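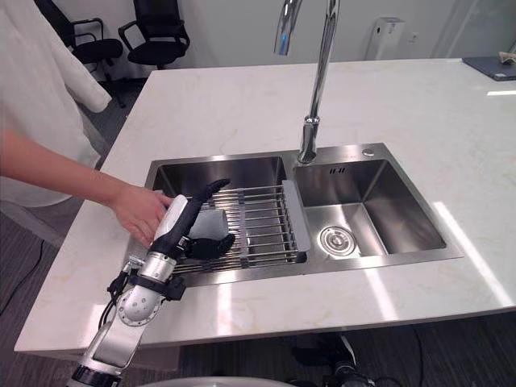

Roll-up rack over the left basin, right basin left open.

Roll-up racks over a double sink: keep or ditch?

gravelboat
Posted in Kitchens & Sinks, November
We redid the counter and ended up with a stainless double bowl, left side bigger. My other half bought one of those roll-up steel racks and it has lived across the left basin ever since. So we paid for a big basin and then put a lid on it. I was told this is "flexible." Does anyone roll these things up, ever? Or is the rolling part like the treadmill folding part?

plinthmouse
Mine has been rolled up twice. Both times were for company.

Giketside_Gal
Pro-rack here. I had the wire drainer on the counter for years and it grew a puddle with its own weather. With the rack everything drips in the sink, where water is supposed to go. I do put it over the SMALL basin though. Why did you pick the big one?

gravelboat
Because it was shipped in the one length and it's too wide for the small one. It hung over the divider and tipped whenever you put a mug on the end.

Giketside_Gal
You can get shorter ones. Hikex has a narrow one, I think it was $24. Measure from outside lip to outside lip, not the opening, or you'll be back here with a rack in the bottom of the sink.

old_trapwrench
Sell the rack. Big basin is for pans. I washed dishes for a living and if you'd covered my wash side I'd have gone home. Wash left, rinse right, towel in hand, done. Drying racks are for people who don't want to dry.

plinthmouse
Correct, I don't want to dry.

old_trapwrench
Well, at least it's out in the open.

nickel_and_lime
Has anybody found a way to clean between the rods? Mine gets a gray film right where the rods meet the connectors. The plastic ends are worse. I've tried a toothbrush, vinegar, and ignoring it.

Đoàn
Baking soda paste, leave it while you have coffee, then the toothbrush. Vinegar alone did nothing for me either. Also don't park a wet sponge flat on the rods overnight, that's where my film starts. Stand it on its edge.

nickel_and_lime
So the rack for drying things is no good for drying a sponge. Noted.

Đoàn
It's fine for drying a sponge. It's bad for forgetting one.

Giketside_Gal
The Fleneo one goes in the dishwasher, ends and all. I've had it through more than 300 loads and the ends have gone a bit yellow but nothing has come off.

old_trapwrench
You're washing the dish rack in the dishwasher. I want you to think about that.

Giketside_Gal
I have, and I'm going to keep doing it.

gravelboat
OK, update. Rolled it up last night and washed a roasting pan in the big basin like a king. Then there was no place to put the roasting pan, so I unrolled the rack and put it on that. I may have been using it right by accident. Still looking at the narrow one.

plinthmouse
Get the narrow one and keep both. Then you can cover the whole sink and wash up in the tub.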